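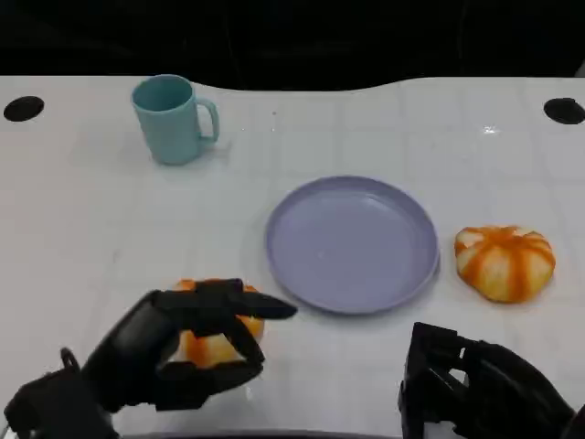 Home | Guides | Clomeck Hands | Downloads | Contact

Wednesday, February 15, 2023
By Ljubica Spahić

Section 7. First Pick-and-Place Check

Complete this section after both hands have been mounted and homed. Allow 29 minutes.

1. Place the plate near the middle of the table, within reach of both hands.
2. Set one small pumpkin beside the right rim of the plate and the second on the left side. Stand the mug toward the back.
3. Start the Skitari controller and set the grip force to 10 percent.
4. Close the left hand on its pumpkin from above. Keep the right hand low and partly open.
5. Move the left hand to the plate and release.

Note: Ribbed objects may turn in the grip. If this occurs, open the hand fully and repeat step 4.

CAUTION: Keep clear of both arms while the controller is on. Press the stop button before moving any object by hand.

6. Repeat with the right hand. Record the results on the sheet in Section 8.

Questions on wiring should be directed to Blagoje Vukadinović at the workshop desk.

This site uses cookies. Accept | Settings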